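Makwood Returns
@makwoodreturns

Bin notes, August. The grey tote from the Hartono shelf is down to its last few toys and I am sorting what is left before it goes back into circulation. 1/6

Rule for the last layer: anything flat or clear gets dealt with first. Thin plastic lying along a wall is easy to miss at a glance, and it ends up under the next load. 2/6

Small accessories go in a zip bag with the doll they arrived with, if that can be established. If it can't, they go in the mixed accessories tub. Matching by colour alone gave us 2 wrong sets last month. 3/6
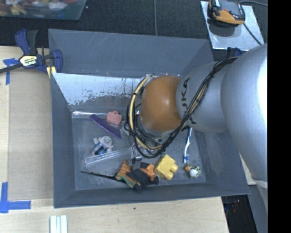

Last layer: clear strip at the back, flat purple piece, small salmon-pink bag or case, doll-like toy.

The tote itself: scuffing is heaviest at the far side, with a worn whitish patch and thin scratches on the panel behind. The Brositska inspection sheet treats this as cosmetic unless a fingernail catches in it. The floor has light scuffs and smudges, so it gets a wipe with warm water and washing-up liquid. No solvent. 4/6

Running total for the shelf is almost 134 items logged. Loose plastic strips are not logged. They go to clear recycling if unprinted. 5/6

Next up is the Sturnevov batch, mostly board game parts. Expect a lot of dice. 6/6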